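Zwischenbericht an den Fördermittelgeber
Vorhaben: Fugenfestigkeit verleimter Massivholzplatten bei wechselnder Luftfeuchte
Berichtszeitraum: zweites Projekthalbjahr
Projektpartner: Cenodico (Koordination, Klimaprüfung), Sägewerk Trestow (Material), Rampersad (Klebstoffe)

1. Stand der Arbeiten

Arbeitspaket 1 (Materialbeschaffung und Sortierung) ist abgeschlossen. Trestow hat das Schnittholz in zwei Lieferungen bereitgestellt. Die zweite Lieferung wies bei Eingang eine zu hohe Holzfeuchte auf und musste nachgetrocknet werden. Der Verzug gegenüber dem Zeitplan beträgt 23 Arbeitstage. Er wurde durch Vorziehen der Klebstoffvorversuche zum Teil ausgeglichen.

Arbeitspaket 2 (Verleimung der Prüfkörper) läuft. Bisher wurden 153 Platten gefertigt und nach Klebstofftyp, Pressdruck und offener Zeit gekennzeichnet. Acht Platten wurden wegen sichtbarer Fehlstellen in der Leimfuge ausgesondert. Die Ausschussquote liegt innerhalb des im Antrag angesetzten Rahmens.

Arbeitspaket 3 (Klimawechselprüfung) wurde im März begonnen. Die Klimakammer am Standort Jorncombe ist kalibriert, die Aufzeichnung von Temperatur und relativer Feuchte erfolgt durchgehend. Ein Ausfall des Befeuchters führte zur Wiederholung des ersten Zyklus.
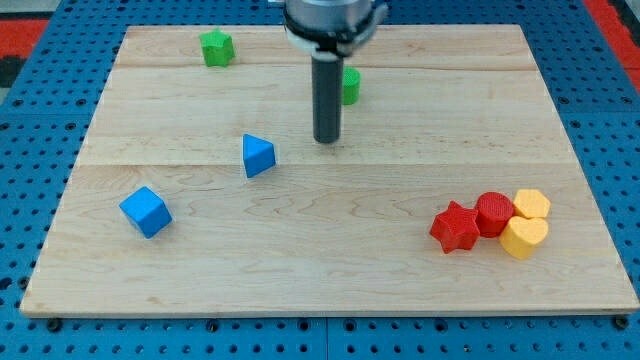 Die Auswertung der Klimawechselprüfung richtet sich auf die Öffnung der Leimfugen, die Schüsselung der Platten und den Holzbruchanteil im anschließenden Scherversuch. Bei Klebstoffen mit kurzer offener Zeit streuen die Scherwerte stärker als erwartet. Der Einfluss des Pressdrucks ist bisher nicht von dem der Auftragsmenge zu trennen. Bei Platten mit zwei quer verlaufenden Fugen und unterschiedlich breiten Lamellen, wie sie das helle Brett auf der blauen Lochplatte zeigt, werden beide Fugen getrennt erfasst, da die schmale Randlamelle ein anderes Quellverhalten aufweisen kann als die breiteren. Eine Mittelwertbildung über die gesamte Platte ist deshalb nicht vorgesehen.

2. Abweichungen vom Arbeitsplan

Die ursprünglich geplante Prüfung eines dritten Klebstoffs entfällt. Rampersad hat die Rezeptur im Projektverlauf geändert, eine Vergleichbarkeit mit den Vorversuchen ist nicht mehr gegeben. Die freien Kammerzeiten werden für eine zusätzliche Reihe mit verlängerter Feuchtphase genutzt. Die Projektziele bleiben davon unberührt.

3. Mittelverwendung

Die Ausgaben für Personal entsprechen dem Finanzierungsplan. Für die Nachtrocknung und die Instandsetzung des Befeuchters sind Mehrkosten von 4.000 Euro entstanden. Es wird beantragt, diesen Betrag aus der Position Reisekosten umzuwidmen. Eine Erhöhung der Gesamtzuwendung ist nicht erforderlich.

4. Ausblick

Im nächsten Berichtszeitraum werden die Klimazyklen abgeschlossen und die Scherversuche an den gealterten Prüfkörpern durchgeführt. Die Vorlage der vollständigen Messdaten einschließlich der ausgesonderten Platten ist für Oktober vorgesehen. Offen ist die Festlegung des Grenzwerts für die zulässige Fugenöffnung; hierzu wird ein Vorschlag mit dem nächsten Bericht eingereicht.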